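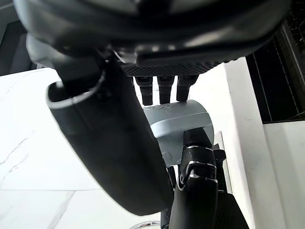

My project was a baked chickpea cracker that a kid would eat without being talked into it, and I spent most of the spring term on it for Food and Nutrition at Plallach. I wanted something you can make at home with a rolling pin and a regular oven, that survives a lunch box, and that has more going on than flour and salt. Texture on top turned out to matter a lot more than I expected, and the gray pad above the three black fingertips has the kind of fine, diamond-looking pattern I kept trying to press into my dough. Mine were never that even! But a cracker with a pattern like that on it bakes flatter than a plain one, and the seasoning has somewhere to sit, so I ended up making it a real part of the project.

Why chickpeas

I have a little cousin who will only eat crunchy things. Carrots, yes. Cooked carrots, absolutely not. I figured if beans came in a crunchy form she might go for them, and chickpeas taste mild enough that you can push them in any direction with spices. They're also cheap, and I always have a can or three in the cupboard. My first plan was to use chickpea flour, but I couldn't find it at the store near me and didn't want to write a recipe that started with ordering something online. So, canned chickpeas it was.

My teacher, Åsmund Tangen, signed off on the idea pretty fast. His one condition was that I had to change a single thing at a time between batches and write down what I changed. I'm bad at this. I'm a "throw in some more paprika and see" kind of cook, and you'll notice below where I slipped.

What goes in

This is the version I finished with, for one batch.

200 grams of all-purpose flour
1 can of chickpeas, drained and patted really dry
3 tablespoons of olive oil
1 teaspoon of salt
1 teaspoon of sweet paprika
half a teaspoon of garlic powder
half a teaspoon of baking powder
2 tablespoons of cold water, plus a splash more if the dough won't come together
sesame seeds for the top, if your kid is okay with seeds

How I make them

Heat the oven to 350°F. Blend the chickpeas with the oil until you have a thick paste with no whole pieces left (scrape down the sides a lot, the chickpeas like to hide under the blade). Stir the flour, baking powder, salt and spices together in a big bowl, add the paste, and rub it all in with your hands. It'll look like wet sand for a while. Add the water and keep squeezing until it turns into a ball.

Wrap the ball and leave it in the fridge for half an hour. I skipped this once and the dough kept shrinking back every time I rolled it, which made me pretty cranky.

Roll it out between two sheets of parchment. Thin! Thinner than you think. Then peel off the top sheet, press in your pattern, cut into squares with a pizza wheel, and slide the bottom sheet with everything on it onto a tray. Sprinkle with the seeds and a bit more salt. Bake for 22 minutes, turning the tray halfway, and let the crackers cool all the way on a rack before anybody touches them. They come out a little bendy and crisp up as they cool.

Batch one and other sad stories

The first batch was basically flatbread. It tasted nice, but you could fold it. I'd only rolled it to the thickness of a sugar cookie and I hadn't dried the chickpeas, so there was way too much water in there. The second batch I dried them in a dish towel and rolled thinner, which is already two changes, I know, I know. Those had crisp edges and chewy middles.

For the third batch I only changed the oven, and turned it up to 425°F. Burned corners, soft centers. So the high heat was out, and I went down to 350°F and left them in longer, and that was the first time I heard an honest snap when I broke one.

The puffing took me longest. A plain cracker would blow up in the middle like a tiny pillow, and then the top of the pillow browned before the rest was done. Poking holes with a fork helped. I tried four ways of marking the tops after that: fork holes, lines with the back of a knife, a crosshatch with the same knife, and pressing with the bumpy side of a meat mallet. The crosshatch won for me. The mallet gave the prettiest top but stuck to the dough unless I floured it every single time, and then the crackers tasted dusty. If you're cooking with little kids, let them do the fork holes. It's the easiest one and they get very serious about it.

Equipment notes

I baked in the Eklund kitchen at school and also at home, and the two ovens do not agree. At school I used a dark Oletti tray, and at home I have a shiny one with a dent in it. The dark tray browned the bottoms sooner, so I took those crackers out three minutes early. If your first tray looks pale at the end of the time, just keep going and check every couple of minutes.

I kept all my notes in Clusix, with one page for each batch. That was a good call since my handwriting with oil on my fingers is a disaster. I'd set it up with a box for weight, a box for time and a box for "what did I mess up," and the last one got the longest answers.

The tasting

For the tasting I made two flavors, the paprika one above and a cinnamon one where I swapped the paprika and garlic for cinnamon and a spoonful of sugar. Both doughs together weighed 1,127 grams before baking. I had 16 tasters, all kids in the after-school group, and each one got a square of each flavor and a sheet with a happy face, a flat face and a sad face to circle.

Paprika got 11 happy faces, 3 flat and 2 sad. Cinnamon got 9 happy, 2 flat and 5 sad. I was sure cinnamon would run away with it — I'd even planned how I was going to write that up. A few kids told me it tasted like "cereal that's wrong," and I think the problem is that you can still taste the beans under the sugar. In the paprika ones the bean taste just seems to belong there.

I also asked out loud if the crackers were too hard, and the answers were all over the place. The younger ones liked them better dipped in something. We had plain yogurt on the table and it disappeared.

Keeping them

In a jar with a tight lid, the paprika crackers stayed crisp for four days. On day five they were a bit dull, and five minutes in a warm oven brought them back. A sandwich bag did worse, with soft edges by day two, and putting them in the same box as cut apple was a terrible idea that I'm only going to make once. The dough freezes fine as a flat disk. Thaw it in the fridge overnight before you roll.

What I'd change

I would test the salt properly. I picked one teaspoon in April and never touched it again, and two of the grown-ups who stole crackers off my rack said they could go lower for kids. I'd also like to try white beans, which are softer and might blend smoother. And I should have had the kids taste a plain-topped cracker next to a crosshatched one, because all I can say about the pattern is what I saw in the oven and what I liked eating myself.

Åsmund Tangen asked in his comments if the recipe would work without gluten. I tried one small batch with oat flour in my last week and it crumbled when I rolled it, so for now the answer is no. Next time I'd start with an egg in it and a smaller piece of dough. My cousin, by the way, eats the paprika ones, but only the corner pieces.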